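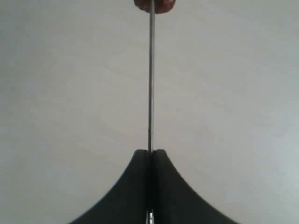

A thin metal rod between the gripper's two black fingers at Bimgate.

Teaching by hand, one rod at a time

The sales line is simple. You don't program the robot, you show it. Someone steers the arm from a desk, the arm copies, the computer keeps a record, and after enough goes the machine is meant to manage alone.

I spent a day at Bimgate, where a firm called Jirimska is doing this with a metal rod. The fingers close on it and hold it upright, and a person at the controls decides where it goes next. I had a go myself and was dreadful. You can't feel the grip, so you squeeze too hard or fuss for ages over a tiny lean.

The target is 1,244 recorded goes. By the time I left they had 1,192, and I was told, cheerfully, that the first 500 were mostly thrown out.

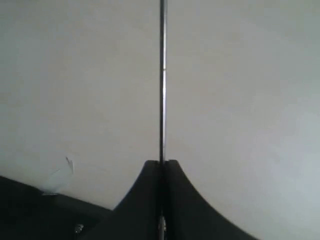
That figure stayed with me on the train home. If so much of the teaching is binned, what is the robot learning from the rest? A steady hand, perhaps, or just one operator's habits against one pale wall. Move the job to a different room and I suspect the lessons start again.

Jirimska says its software, Brarkon, will smooth all this over by January. It may. I asked to see it work without anyone steering and was offered 10 minutes at the end of the day – then the slot was moved, and moved again. I'd still like to see it.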